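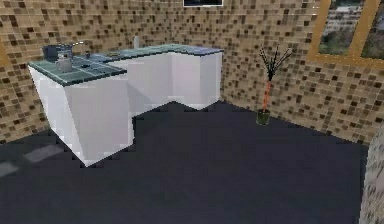
Ticket 327 concerns protective stops raised by the Ilitard motion controller when it is run against the Mensah kitchen scene. The arm halts in mid-travel with a force limit error at the wrist and does not resume until the episode is reset. Walls, cabinets and window load normally. The stops come up on moves over the counter, including moves over the front right of the worktop, which is mostly bare, with the pot and the canister well away at the left end. The controller log gives a contact force over the 300 N limit for a single step and zero on the steps before and after.

Severity: high. The same build is due to go on the real arm in September, and a stop of this kind with a load in the gripper would mean a drop.

Steps to reproduce
Load Mensah kitchen with default object placement.
Start Ilitard with the Dullier gripper driver enabled.
Send any pick followed by a lateral move at full speed.
Wait for error "wrist force limit".

Result over 80 episodes: 12 stops. Expected: none.

Checked so far
Joint limits are not involved. All joints were well inside range at each stop.
Lowering the speed makes the fault less frequent but does not remove it.
Marker tracking is not the cause. Wrist pose from the markers and wrist pose from the joint encoders agree at every logged stop.
With the gripper driver disabled the fault does not occur. The arm was run overnight in this state.

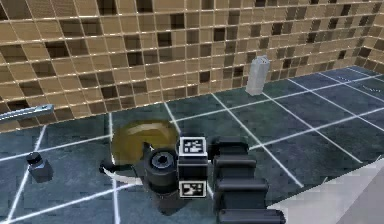 Wrist block with both markers, gripper and olive disc.

Comment from Lorraine Wihongi: Please do not raise the force limit to get past this. The limit is a safety setting and the same file is read by the real controller. If anyone has changed it locally, put it back before sending more logs. Can we also have the step times for each stop, not only the episode number?

Reply: Limit confirmed unchanged. Step times attached. Every stop falls on a step where the Dullier driver updates the finger collision shapes. For that one step the old and new shapes both exist, they overlap, and the solver pushes them apart. The force is reported at the wrist as if it came from outside.

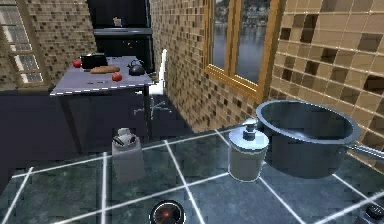
Vellotton, August 25, 2019

Patch applied to the Dullier driver so that the old shape is removed before the new one is added. The full set was repeated with the same seeds and gave one stop. That one is a separate matter: the soap dispenser stands right up against the large pot, and the collision shapes of the two objects overlap slightly at load. The force appears at the first touch on either. It needs a scene fix and has its own ticket.

Status: driver fault fixed in simulation. Not cleared for the real arm. Remaining: repeat with new seeds, then a slow run with no load and a hand on the stop button.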